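Dimari Kleistergerät Clisora, Art.-Nr. 3653
Gebrauchsanleitung
Stand: Donnerstag, 29. Juli 2021

4 Die erste Wand tapezieren

Jetzt kommt der schöne Teil! Das Gerät ist zusammengebaut (Kapitel 2), die Wand ist gespachtelt, geschliffen und grundiert (Kapitel 3), und ab hier sehen Sie mit jeder Bahn, wie sich der Raum verändert. Nehmen Sie sich für den ersten Durchgang ruhig einen ganzen Nachmittag. Wer schon öfter tapeziert hat, kann gleich bei 4.3 einsteigen, sollte aber vorher den Hinweis zur Abstreifleiste in 4.2 lesen, denn die sitzt bei der Clisora anders als beim Vorgängermodell.

Alle Angaben gelten für Papiertapete und für Vliestapete, die Sie im Gerät einkleistern möchten. Für die Wandklebetechnik brauchen Sie das Gerät nicht, dort genügt die Rolle aus dem Zubehörbeutel. Die Arbeitsschritte ab 4.4 sind in beiden Fällen dieselben.

4.1 Das legen Sie bereit

- Kleistergerät mit eingesetzter Walze und Abstreifleiste
- Kleister, angerührt nach den Angaben auf der Packung
- Lot oder Kreuzlinienlaser, dazu ein weicher Bleistift
- Tapezierbürste, bei Vlies besser ein Andrückspachtel aus Kunststoff
- Nahtroller
- Cuttermesser mit frischen Abbrechklingen
- Tapezierschiene
- Eimer mit klarem Wasser und ein Schwamm
- stabile Trittleiter

Legen Sie den Boden komplett mit Abdeckvlies aus, auch die Ecke, in der Sie »bestimmt nichts hinstellen«. Genau dort landet später der Schwamm.

Vorsicht! Schalten Sie vor Arbeiten an Steckdosen und Lichtschaltern die Sicherung des Raumes aus und prüfen Sie mit einem Spannungsprüfer nach. Erst dann die Abdeckungen abnehmen.

4.2 Gerät befüllen

1. Stellen Sie das Gerät auf einen Tapeziertisch oder eine andere ebene, abwaschbare Fläche. Die beiden Spannzwingen müssen hörbar einrasten.

2. Schieben Sie die Abstreifleiste von rechts in die Führung. Die gezahnte Seite zeigt zur Walze, die glatte zu Ihnen. Beim Vorgängermodell war es umgekehrt!

3. Gießen Sie den Kleister langsam ein, bis er die Markierung MAX an der Innenwand erreicht. Steht er höher, drückt er an den Lagern der Walze heraus.

4. Drehen Sie die Walze einige Male von Hand. Sie soll sich überall mit einem gleichmäßigen Film überziehen.

5. Fädeln Sie ein Stück Restpapier ein und ziehen Sie es durch. Die Rückseite soll satt glänzen, aber nicht tropfen. Mit dem Stellrad an der Leiste regeln Sie nach: im Uhrzeigersinn dünner, gegen den Uhrzeigersinn dicker.

Hinweis: Klumpen im Kleister? Lassen Sie ihn einfach noch einmal quellen und rühren Sie kräftig durch. Bleiben Klumpen übrig, gießen Sie ihn durch ein altes Sieb. Das lohnt sich wirklich, jeder Klumpen zeichnet sich später als kleiner Hügel ab (vor allem im Streiflicht am Fenster).

4.3 Anfang finden und Lot setzen

Früher fing man immer am Fenster an und arbeitete sich vom Licht weg. Für Tapeten mit Überlappung stimmt das nach wie vor. Bei Bahnen, die auf Stoß geklebt werden, haben Sie freie Wahl, und bei großen Mustern macht es richtig Freude, mit der Wand zu beginnen, auf die man beim Hereinkommen schaut.

1. Messen Sie von der Ecke aus die Bahnenbreite minus 1 cm ab und markieren Sie den Punkt oben an der Wand.

2. Hängen Sie das Lot an dieser Stelle auf und warten Sie, bis es ruhig hängt.

3. Übertragen Sie die Linie mit dem Bleistift in kurzen Strichen auf die Wand. Kein Kugelschreiber, kein Filzstift! Beides schlägt durch helle Tapeten durch.

4. Wiederholen Sie das auf jeder weiteren Wand. Verlassen Sie sich dabei nicht auf die Raumecken, in Altbauten schon gar nicht.

4.4 Bahnen zuschneiden

Messen Sie die Raumhöhe an mehreren Stellen und nehmen Sie das größte Maß. Dazu kommen oben und unten je 5 cm Zugabe, bei gemusterten Tapeten außerdem der Rapport.

Der Rapport ist der Abstand, nach dem sich das Muster wiederholt. Er steht auf dem Einleger jeder Rolle, zusammen mit einem Symbol für den Ansatz:

Ansatzfrei: Sie können die Bahnen kleben, wie sie von der Rolle kommen. Verschnitt fällt kaum an.

Gerader Ansatz: Gleiche Motive liegen nebeneinander auf gleicher Höhe. Jede Bahn beginnt an derselben Stelle des Musters.

Versetzter Ansatz: Jede zweite Bahn wird um den angegebenen Wert verschoben, meist um die Hälfte des Rapports. Schneiden Sie hier am besten aus zwei Rollen parallel, eine für die geraden und eine für die ungeraden Bahnen.

Kontrollieren Sie vor dem ersten Schnitt, ob alle Rollen dieselbe Anfertigungsnummer tragen. Steht auf einer Rolle 631 und auf der nächsten eine andere Zahl, können die Farbtöne voneinander abweichen, und an der Wand fällt das sofort auf. Tauschen Sie solche Rollen um, solange sie noch eingeschweißt sind.

Nummerieren Sie die Bahnen auf der Rückseite und zeichnen Sie einen kleinen Pfeil nach oben dazu. Gerade bei Blattmustern verwechselt man die Richtung schneller, als man glaubt.

4.5 Bahn durch das Gerät ziehen

1. Legen Sie die Bahn mit der Musterseite nach oben hinter das Gerät und führen Sie den Anfang unter der Walze hindurch.

2. Klappen Sie den Bügel herunter und ziehen Sie die Bahn mit beiden Händen gleichmäßig nach vorn. Nicht rucken, nicht stehen bleiben.

3. Schlagen Sie das obere Ende zu zwei Dritteln und das untere zu einem Drittel ein, Kleisterseite auf Kleisterseite. Die Kanten sollen genau übereinanderliegen.

4. Rollen Sie die gefaltete Bahn locker auf und lassen Sie sie weichen. Die Weichzeit steht auf dem Einleger der Tapete und soll für alle Bahnen gleich lang sein. Vliestapete braucht keine Weichzeit und kann sofort an die Wand.

Tipp: Zu zweit geht es wunderbar flott. Einer zieht und faltet, der andere klebt. Schreiben Sie die Uhrzeit mit Bleistift auf die Rückseite der Bahn, dann kommt nichts durcheinander.

4.6 Bahn ansetzen

1. Steigen Sie mit der Bahn auf die Leiter und öffnen Sie das lange, obere Ende.

2. Setzen Sie die Bahn mit Überstand an der Decke an und richten Sie die Kante an der Lotlinie aus.

3. Streichen Sie mit der Bürste von der Mitte nach außen und von oben nach unten. Kleine Blasen wandern dabei zum Rand.

4. Öffnen Sie das untere Ende und streichen Sie weiter bis zur Sockelleiste.

5. Drücken Sie den Überstand mit der Tapezierschiene in die Kante und schneiden Sie ihn mit dem Cutter ab. Brechen Sie die Klinge nach jeder Bahn ab. Eine stumpfe Klinge reißt feuchtes Papier ein!

6. Setzen Sie die nächste Bahn Stoß an Stoß daneben. Schieben Sie sie mit flachen Händen, bis das Muster auf Augenhöhe passt, und erst danach streichen Sie fest.

7. Rollen Sie die Naht mit dem Nahtroller ab, ohne viel Druck. Bei Strukturtapete lassen Sie den Roller weg und nehmen die Bürste.

Großformatige Muster wie Ranken und Blätter verzeihen übrigens erstaunlich viel. Das Auge folgt den geschwungenen Linien und bleibt selten an einer Naht hängen, solange die Motive auf Augenhöhe stimmen. Streifen und Karos sind strenger, damit würden wir nicht anfangen. 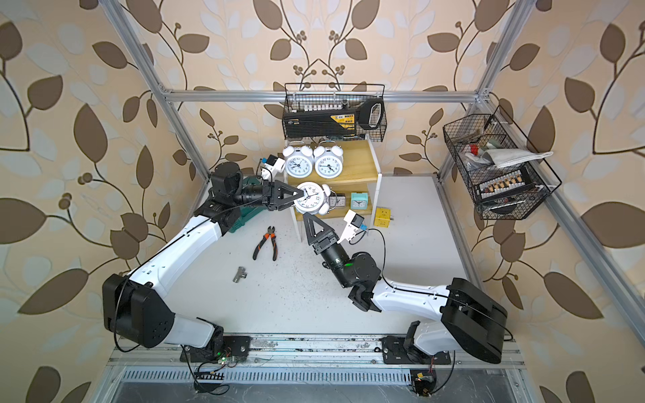

Abb. 11: Rankenmuster mit großen braunen Blättern auf beigem Grund, dazwischen hellere Blattformen in Creme und Hellgrau.

4.7 Ecken, Steckdosen, Heizkörper

Innenecken: Führen Sie die Bahn höchstens 1 cm um die Ecke und schneiden Sie den Rest der Länge nach ab. Den Reststreifen kleben Sie auf der anderen Wand neu nach Lot an. Der kleine Versatz im Muster verschwindet in der Ecke.

Außenecken: Bei geraden, sauber gespachtelten Ecken dürfen Sie die Bahn herumziehen. Ist die Ecke schief, arbeiten Sie wie bei der Innenecke.

Steckdosen: Über die Öffnung kleben, kreuzweise einschneiden, die Zipfel abschneiden. Die Abdeckung später wieder aufsetzen, wenn alles trocken ist.

Heizkörper: Schneiden Sie die Bahn von unten bis zur Halterung ein und streichen Sie sie mit der langen Heizkörperrolle hinter dem Heizkörper glatt. Der Heizkörper bleibt so lange ausgeschaltet.

4.8 Trocknen lassen

Lassen Sie die Fenster zu und die Heizung auf niedriger Stufe. Zugluft zieht die Nähte auf. Blasen, die am Abend noch zu sehen sind, spannen sich über Nacht meistens glatt, also bitte nicht gleich hineinstechen! Bleibt am nächsten Tag doch eine übrig, ritzen Sie sie entlang einer Musterlinie ein, geben mit einem feinen Pinsel etwas Kleister darunter und drücken sie an.

4.9 Gerät reinigen

1. Restlichen Kleister über die Ausgussnase in einen Eimer mit Deckel gießen. Er hält sich verschlossen einige Tage.

2. Walze und Abstreifleiste herausnehmen und mit lauwarmem Wasser abspülen.

3. Wanne mit dem Schwamm auswischen. Kein Scheuermittel, keine Lösungsmittel.

4. Alle Teile vollständig trocknen lassen und erst dann zusammensetzen.

Achtung: Angetrockneter Kleister an den Walzenlagern lässt sich mit Drosex Kleisterlöser einweichen. Niemals mit dem Messer abkratzen, die Lagerschalen sind aus Kunststoff.

Ersatzwalzen und Abstreifleisten bekommen Sie im Fachhandel oder direkt über den Kundendienst, Ansprechpartner ist Jahangir Sarkar. Weiter mit Kapitel 5, Borten und Bordüren.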